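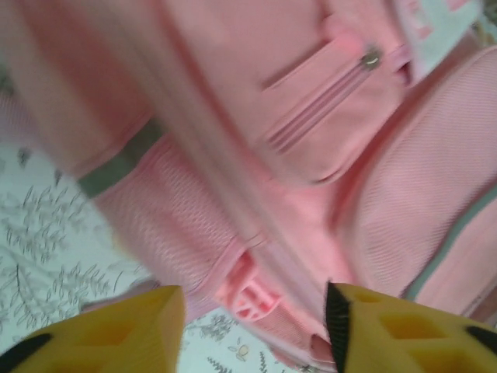 Trindness school bag drive opens for the fall

Families in Trindness can hand in used backpacks at the Rokham Street hall until the end of August. The bags will be checked, cleaned and passed on to children starting school in September.

Organizer Meinir Rosser said 58 bags were given out last year, and more than 20 families have already asked for one. Small sizes with padded straps go first.

Worn or grubby bags are welcome as long as the zippers run and the buckles close. Marks on pale straps can often be washed out with dish soap and a soft brush — loose threads are trimmed by hand. Bags with torn straps go to the repair table, which has space for 15 at a time.

Donors are asked to empty every pocket, including the small ones at the front, and to let the straps out to full length.

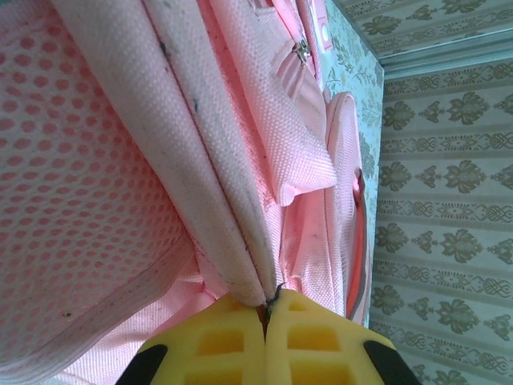

Drop-off times

The hall is open from 9 a.m. to noon. Bags should not be left outside the door.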